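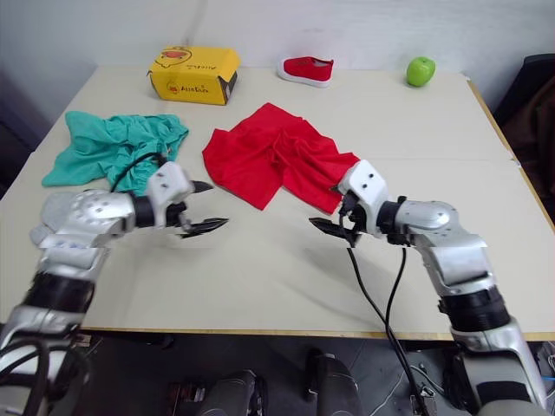

The Menwood two-arm tabletop station, with soft goods and small items laid out for practice

Menwood Two-Arm Station
Item 580
Sold with the Harkel Good Practice Pack

Thank you so much for stopping by our station page! We get a lot of calls from people who already know they want two arms working across one table, and who would really like somebody to talk them through keeping it tidy, safe and easy to share once it's in the building. So this page is as much about the practice pack as it is about the hardware (the hardware questions are mostly quick ones, and the phone is the best place for them).

The pack was written by Fatima Dauda, who looks after our setup and training visits, and it has grown quite a bit over the years. It is a house guide, meant to sit alongside your own risk assessment and whatever machine safety standards apply where you are. Please don't use it in their place.

Setting up the table

Leave clear tabletop between the two grippers before you power up, and park both with their jaws open. Garments, boxes and loose items go toward the middle and back. We're fond of a mixed table ourselves, a shoe, an apple, a small carton and a cloth or two, and the pack has layout sheets for just that sort of mix.

Then take a good look at your cables! A cable that loops over the work can snag a sleeve or drag a cloth along with it, so the pack asks you to move each arm slowly through its full reach and watch every loop as it goes. Anything that hangs over the front edge or trails on the floor gets checked as well, and chairs are pushed back past the end of the table while the arms are live.

Handling cloth

Knits deserve a page to themselves, and they have one. Take hold of a small gathered fold between the flat faces of the two fingers, and let the rest of the garment hang or lie free. Look over the fingers at the start of each shift. Fine scratches and scuffs can be noted in the log and left alone, but a burr that catches a fingertip will catch a stitch too, and that finger should come off until it's been dressed or replaced. Lint gets wiped away with a dry cloth, power off, please.

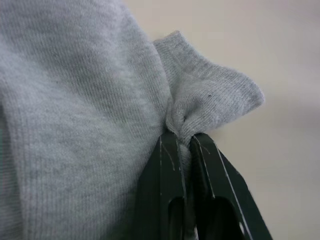 What comes in the pack

Start-of-shift checklist, 17 lines, on a wipe-clean card
Table layout sheets, 18 in all
Finger inspection log, 60 pages, spiral bound
Stop and restart card for the wall
One visit from our training team, booked at a time that suits you

Ordering and revisions

The station and pack ship together from our Lusten warehouse. If you already own an Alva station, you're very welcome to order the pack by itself, though you'll want to tell us so that we send the right inspection log. Current revision of the pack: 22 October 2019. Customers holding the September sheets can have the new ones mailed free of charge, just call or write with your order number and we'll get them on their way to you.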